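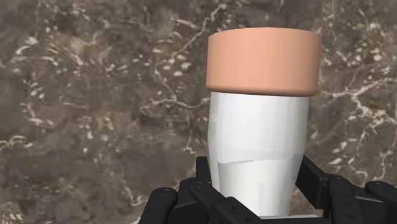
p. 178

April, past eleven at night

Home from Drolutgate. Feet dead. Six hours in the recording booth and they used maybe nine lines of it, if that. Voicing the aunt again, plus a goose, plus "crowd, angry." The goose is my favorite. The goose has a better arc than the aunt.

Notes from the network came in at lunch. They want the pilot faster. Cold open cut down to 30 seconds, the whole dinner fight moved after the title, and could the family be a bit more likeable. They run a failing motel and steal each other's mail, that's the show! Writers went quiet and ate their sandwiches. I stayed out of it. Not my room.

Did the dinner fight anyway, four ways. Mad, tired mad, mad with mouth full, then one where she is being nice and it's worse than all of them. Director liked the nice one. So did I. Want to remember how that felt, kind of low in the chest, hardly any breath behind it.

Saw the first animatic too. Still rough, no color on the family yet, mouths just flapping. But the motel sign got a laugh, and the bit where the ice machine falls down the stairs. Grandpa has no neck now. He had a neck in the drawings. Somebody took it out and he's funnier without.

Title still up in the air. Working title was Mollelero, after the town, then legal didnt like something about it, now its back on the scripts in pencil. I hope it stays. The other one they floated was Sketthorpe Motor Lodge and you can't say that fast, I tried, came out as soup.

Throat: scratchy by four. Tea, the salt thing, no talking on the train. Mostly managed. Must not do the goose twice in a row again. Ask for the goose last. ASK.

Pickup session for the other show moved to the morning, so that's two booths in one day, opposite ends of the city. Leave by 7. Pack the headphones, the blue script and not the old blue script, apples.

Agent called while I was in the elevator and I lost most of it. Something about a second season option, something about more than 6 episodes, then nothing, then "so think about it." Think about what. Call back first thing.

Watched half a cartoon from when I was a kid before sitting down to write this. Slower then I remembered. Long shots of a guy just walking down a road, no music. We'd never get away with it. Kind of want to try.

Laundry still in the machine. Going to bed, will deal with it tomorow.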